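Measuring the Absorption of Gamma Rays in Lead and Aluminium
Second-year physics laboratory, extended project report

1. Introduction

Gamma rays are high-energy photons given off by an atomic nucleus when it drops from an excited state to a lower one. They carry no charge, so they do not lose energy steadily along their path as alpha and beta particles do. A given photon either passes through a layer of material unchanged or is removed from the beam in a single event, by the photoelectric effect, Compton scattering or, at higher energies, pair production. The number left in a narrow beam therefore falls exponentially with thickness:

I = I0 exp(-mu x)

where I0 is the count rate with no absorber, x is the thickness and mu is the linear attenuation coefficient. The aim of the project was to find mu for lead and aluminium at 662 keV and to compare the two after dividing by density.

2. Apparatus

The source was a sealed caesium-137 disc held in a brass collar. Counts were taken with a sodium iodide crystal and photomultiplier tube, connected to the Noder pulse counter used in the teaching laboratory at Braltham. The tube was run at 825 V. This value was chosen from a plateau run, in which the count rate was recorded as the voltage was raised in steps of 5 V and the middle of the flattest part was taken.

The absorbers were square plates of lead and aluminium. Each plate was measured with a micrometer at the four corners and the centre, and the mean was used. Two of the lead plates were slightly bowed. They were kept at the bottom of the stack with the hollow side down, so that the gap between plates stayed the same from run to run.

A lead collimator was placed on each side of the absorber. Without the second collimator, photons scattered through small angles still reach the crystal and the measured value of mu comes out too low. This is usually called build-up and is discussed again in section 5.
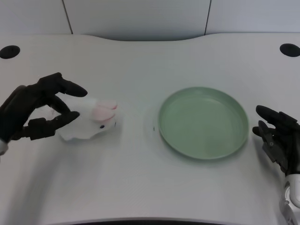
Pin-yu Shek

3. Method

The counter was switched on and left for 20 minutes before any readings were taken, as the gain of the tube drifts while it warms up. A background count was then made with the source in its store. The counting time for background was 900 s, and the same time was used for every absorber reading so that the two could be subtracted directly.

The lower discriminator was set just below the 662 keV peak. This removes most of the Compton-scattered photons, which arrive with less energy, as well as the barium X-rays from the source. The setting was checked at the start and end of each session by scanning across the peak. On one occasion the peak had moved, and the readings from that session were thrown away and repeated.

Plates were added one at a time and then removed in the reverse order, with a reading at each step. Any slow drift should then show up as a difference between the two sets. The source and detector were not moved between readings.

4. Analysis

After subtracting background, the natural logarithm of the count rate was plotted against thickness for each metal. A straight line was fitted by weighted least squares, the weight of each point being the inverse square of its uncertainty. For a count of N the uncertainty was taken as the square root of N, and the background uncertainty was added in quadrature.

No dead time correction was made to the lead data. For aluminium the rates were higher throughout, and a correction was applied using the two-source method described in the Flatport laboratory notes.

Both plots were straight within the error bars except for the thickest lead stack, which lay a little above the line.

5. Discussion

The linear coefficient for lead was much larger than for aluminium, as expected from its density. Dividing by density brings the two closer together. At this energy Compton scattering dominates in aluminium and depends mainly on the number of electrons per gram, which varies little between elements. The mass coefficient for lead remained the higher of the two. The photoelectric effect rises steeply with atomic number and still makes a sizeable contribution in lead at 662 keV.

The high point for the thickest lead stack is most likely build-up. The collimator hole was wider than the one suggested by Yen in the project handbook, and the discriminator cannot reject photons that have lost only a small part of their energy. A narrower hole would reduce the effect but would need longer counting times.

The other main source of error was thickness. The micrometer compresses lead slightly, so the readings for those plates may be low. Weighing each plate and dividing by its area would give the mass per unit area directly and avoid the problem. This should be done if the experiment is repeated, together with a dead time correction for both metals.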